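A visit to the Yoshida paper mill, and a walk back along the river

I have wanted to see how paper is made by hand since I was a student, but I always lived far from any mill. In April I finally had the chance. My friend Bimla Sisodia, who binds books, had reserved two places for the open day at the Yoshida mill and her sister could not come. So I took the train with her at seven in the morning, with sandwiches and a thermos of tea.

The mill stands at the end of a valley, after the last bus stop. From the stop you walk 11 minutes uphill, first beside the road and then on a path between the drying sheds. Visitors register in the new building next to the parking lot, where there are colored tables and something to drink, and you wait there until your group is called.

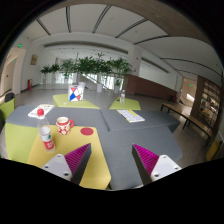
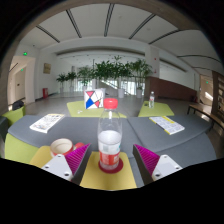 Our group was the second of the day and our guide was Chie Fujimoto. She has worked in the mill for 19 years, and before that her aunt worked there. She speaks quietly, so I advise you to stay in the front, especially in the beating room, where the noise is strong.

The visit begins outside, with the plants. The mill uses mostly the inner bark of mulberry. The branches are cut in winter when the leaves have fallen, then steamed in a big wooden barrel so that the bark comes off easily. We could try to peel one branch each. Bimla did it in one long strip. Mine came off in small pieces, and Ms. Fujimoto said kindly that small pieces can also be used.

After this the bark is dried, and it can be kept for a long time. When it is needed they put it in water again, scrape away the dark outer layer with a knife, and cook it with soda ash. The cooking room smells like boiled corn, I think, but Bimla said wet hay. The cooked bark is rinsed in a channel of cold spring water, and two women sit on low stools and take out every dark spot with their fingers. I asked if there is a machine for it. Ms. Fujimoto said that there is one for the cheaper paper, but it does not find the very small spots, and it breaks some of the fiber.

I stayed a long time at the channel. The water was so cold that after one minute I could not feel my hand, and they do this work the whole morning. They have a bucket of hot water between them to warm the fingers.

Then came the beating and then the vat room, which is the part that everybody wants to see. The fiber floats in the vat with a slippery liquid made from the root of a plant. Without this liquid the fiber sinks too fast and the sheet becomes uneven. The papermaker that day was Haruto Hattori. He dips the screen, lets the water run over it toward him and away from him, throws the rest off at the far side, and dips again. For a thin sheet he does it many times, for a thick one fewer. It looks like no work at all. He told us that he needed three years before his sheets were sold under the name of the mill.

Every visitor may make one sheet. It costs nothing extra, but you must leave your address, as the sheet is still wet when you go home. I was nervous and I lifted the screen too late, so there was a thick line on one side. Mr. Hattori looked at it and said "good for a lampshade." The man after me, Tumelo Dlamini, is a printmaker and had come with a notebook full of questions about sizing and about how the paper takes ink. His sheet was very even. He asked if he could do a second one, and he could, as our group was small.

The wet sheets are laid one on another with nothing between them except a thread at the edge. I did not understand how they can be separated later, and I asked it two times. The answer is again the slippery liquid, which loses its strength overnight, and the slow pressing. In the morning the sheets come apart from the pile like the pages of a book. They are brushed on wooden boards or on a heated metal plate. Paper dried on boards shows a little of the wood grain on one side, and this is the paper that Bimla buys.

The shop is small and you should go there before the visit ends, if you can, because the groups come out all together. Thick sheets are on the left, thin ones in the flat drawers, and you must ask to have the drawers opened. I bought five sheets of a cream color and a packet of offcuts. The offcuts are sold by weight and they are the best thing in the shop for somebody like me, who only wants to write letters. Bimla bought much more and needed a tube to carry it. The tubes are not free, so bring your own.

We did not take the bus back. There is a path along the river down to the town, about 70 minutes if you do not stop, and we stopped often. The first part is a little muddy, so wear good shoes. After the second bridge there is a small chapel with a painted ceiling, closed when we came, but the ceiling can be seen through the window in the door. Lower down you pass the old warehouse of the mill, where one can still read the year 881 on a stone over the gate. Bimla believed the mill was that old, but a neighbor in his garden told us that the first number has fallen off.

In the town we ate noodle soup near the station and caught the train at twenty past five.

Some practical things. The open days are in spring and in fall, and places must be reserved by phone. The visit takes a little more than two hours and you stand nearly all the time. The beating room and the vat room have wet floors. Photos are permitted everywhere except in the cooking room. Children may come, and in our group there was a girl who made a better sheet than I did.

My sheet arrived by mail three weeks later, rolled in brown paper. The thick line is still there. I have not made a lampshade yet, but I have measured the lamp in the hall.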